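Estante metálica Firberg, amarela e preta: avaliação depois de um mês de uso

Comprei a estante Firberg em agosto, para a sala de arrumos da oficina. Queria uma coisa simples, de montar em pé, para peças pequenas que até então andavam em caixas pelo chão. Escolhi as prateleiras amarelas com estrutura preta perfurada porque a Bresville só tinha essas em stock.

A montagem levou 57 minutos a duas pessoas. O Gitau Simiyu segurou os montantes enquanto eu encaixava as prateleiras. As instruções são uma folha com desenhos pequenos, e o passo 6 está mal explicado: não se percebe para que lado vira a peça de canto. Montámos uma ao contrário e tivemos de a desmontar.

Os furos ao longo da estrutura são a melhor parte. Dá para mudar a altura de uma prateleira sem mexer nas outras, e mais tarde podem servir para pendurar ganchos. A cor também ajuda — uma peça escura vê-se logo em cima do amarelo.

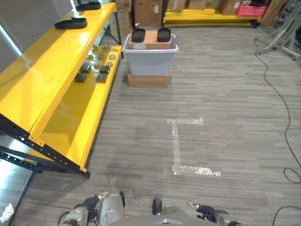

As peças pequenas rolam para fora da prateleira?
Se ficarem deitadas, aguentam-se bem. Para parafusos ou esferas convém usar um tabuleiro, porque a superfície é lisa.

Na prateleira de baixo tenho os blocos pretos e os discos cinzentos, que uso todos os dias. Os tabuleiros pretos de espuma ficam na de cima. O que não coube continua empilhado ao lado, em caixas de cartão e numa caixa de plástico translúcido, e já penso numa segunda estante.

Pontos fracos: os pés não trazem borracha. Sobre alcatifa não faz diferença, mas em mosaico eu punha umas proteções. Duas arestas vinham com rebarba e passei-lhes uma lima. O Faraji Mrema tem uma Clunent mais antiga e diz que a chapa é mais grossa — também pesa bastante mais e só existe em cinzento.

Para material leve, recomendo. Para motores ou caixas de ferramenta cheias, procuraria outra. A entrega foi feita no dia combinado e a embalagem chegou inteira.

Avaliação: 4 em 5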